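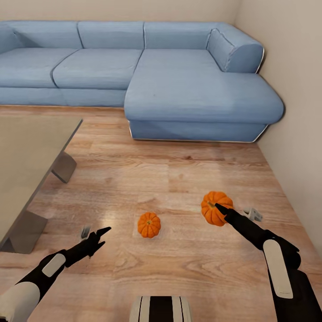 Samedi, essais de teinture - bain bleu clair

Repris la série laissée en plan par Vilja. But du jour : retrouver le bleu du canapé d'angle sur la nouvelle toile de coton, sans le voile gris du dernier bain.

Toile décreusée hier soir, rincée deux fois, essorée à la main. Elle boit bien, la goutte d'eau s'étale tout de suite. J'ai coupé des bandes dans la laize entière pour pouvoir comparer lisière et milieu.

Bain A : colorant Raltar, sel en une seule fois, montée rapide. Résultat mal uni, des marbrures nettes près des lisières. On les devine encore après savonnage. À ne pas refaire.

Bain B : même colorant, sel en 3 apports, 20 minutes entre chaque, carbonate à la fin. Beaucoup plus régulier. La nuance tire un peu sur le vert à la lumière du jour, moins sous les tubes de l'atelier. Njoroge voit la même chose que moi, Ulla non.

Bain C : comme B, avec une pointe de violet. Trop. Sur la bande sèche on part vers le lilas. Diviser la dose par 2 la prochaine fois.

Le thermomètre de la petite cuve affiche environ 6 degrés de trop par rapport à celui en verre. J'ai travaillé avec celui en verre. Ça explique peut-être le voile gris de la série précédente - à vérifier dans les notes de Vilja, qui se servait de la petite cuve.

Frottement à sec correct sur B et C. Au mouillé, B dégorge légèrement sur le témoin blanc. Second savonnage lancé à 16 h, bandes mises à sécher à plat, loin de la fenêtre.

Passepoil : Amedeo propose de le garder plus clair que la toile. Il faudrait le teindre à part, le biais ne prend pas comme le reste. Lui demander quelle longueur il lui faut.

Reste à faire :
- refaire B avec la demi-dose de violet
- envoyer une bande à Lindqvist pour la tenue à la lumière
- commander du carbonate, le bidon est presque vide
- nettoyer la grande cuve avant le rouge de Niilo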